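Home | Projects | Reports | Contact

Moving the Ullia code to its new home: progress report to the Sandberg Fund

Feb 2, 2019
By the Jekik tools team

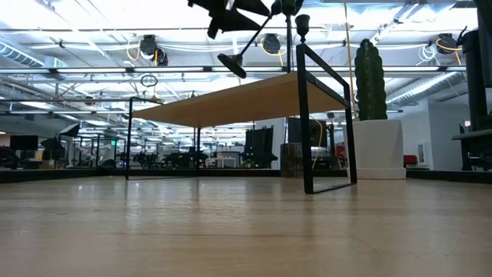
A small shelf with a light wood board and black metal end frames.

We're very happy with how this period went! When we wrote our proposal, the Ullia source code was spread over 48 separate repositories on a server that was getting slower by the month, and most of them had no branch anyone would call current. Your grant paid for us to bring them together on Wekix with their full history, and 41 are now moved and in daily use.

What got done

The history came across cleanly. We had worried about the oldest commits, which were made under three different email setups, but a mapping file took care of nearly all of it and the authors' names now show up properly in the log. We also brought over 751 tags. Old release tags turned out to be the thing our users cared about most (we heard from several of them within a day of the first move), so we rewrote the script to check every tag against the original before a repository is marked as done.

Large files were the slow part. Somebody had been committing build output for years, and taking it out of the history cut the main repository from 600 MB to 325 MB. A fresh clone is so much quicker now — it's a real pleasure to set up a new laptop.

Still open

Seven repositories are left. Four of them point at each other as submodules, and we want to untangle that before moving anything. The other three are small but have hooks that only run on the old server. We'll rewrite those as ordinary build steps.

The contributor guide also needs work. It still tells people to add the old remote address, and we've answered the same question about it quite a few times. A new draft is on the wiki and comments are welcome.

Budget and dates

Spending is on plan. The storage line came in a little under and we'd like to put the difference toward backups, if you agree. The old server stays up read-only until August, so anyone with unpushed work has time to change their remote and send it over.

Contact | Copyright Jekik | Back to top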